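Home Organisation and Small Storage – Handout 5
Unpacking, Sorting and the Box That Never Gets Emptied
Instructor: Iwona Mazurek
Notes updated May 12, 2018

Welcome back, everyone! Last session we did cupboards. Now we get to my favourite part of the whole course, which is boxes, and in particular the box that comes into the house, gets opened, and then sits on a counter until September.

Reading for this handout: course reader, pages 111 to 114. The worksheet is at the back of the reader and you can write straight on it.

1. The half-open box

A closed box has a clear status. It's waiting. An empty box has one too, and it goes out to recycling. The trouble is the one in between – flaps folded back, plastic still in it, one or two things taken out in a hurry and the rest left for later. Once a box is in that state people start adding to it. A cable goes in, then a spare hinge, then the instructions for something else, and after a few weeks it's a drawer without a cabinet.

So the first rule of the course (you'll hear it from me a lot) is that an opened box gets finished in one go. If you have ten minutes, open one box. Leave the others taped.

2. Packing material

Clear plastic bags are sneaky. They puff up and fill the whole opening, so you can't tell if there's one item left underneath or a dozen. Pull the bag right out, feel along the bottom corners for screws and small fittings, then flatten it. I keep one carton for clean bags I'll use again and everything else leaves the room the same day.

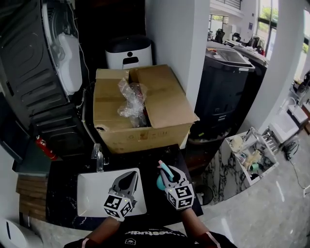
Counters beside a sink need extra care. They're a lovely working height and everybody gravitates to them, me included! But anything small that rolls is heading for the basin, so put the plug in or lay a tea towel over it before you begin. Keep cardboard well back from the tap as well. A damp carton bottom gives way at the worst moment, usually on the stairs.

3. Where the small things go

Work with three landing spots and no more:

Stays here – goes on an open shelf where you can see it
Belongs elsewhere – goes by the door, and walks out with you
Rubbish – goes in a bin with the lid off while you work

Open shelving is wonderful for odd little items as long as each group has its own patch. Colour helps. If the green bits live together you'll spot a stray one from across the room.

4. Shared storerooms

Several of you look after a storeroom at work, so a word on those. Bulky appliances go in first and the rest fits in next to them. Lean boards on edge against a wall, longest at the back. Fire extinguishers should be upright on a bracket and easy to reach, and if you find one lying down, sort that out before you touch a single box. Coil cables and tie them – loose ones on a smooth floor are a trip waiting to happen.

For next time

Finish one box at home, start to end, and fill in the worksheet on page 114. Bring a small object you've never found a place for. Last term's group brought 49 of them and we had a terrific afternoon!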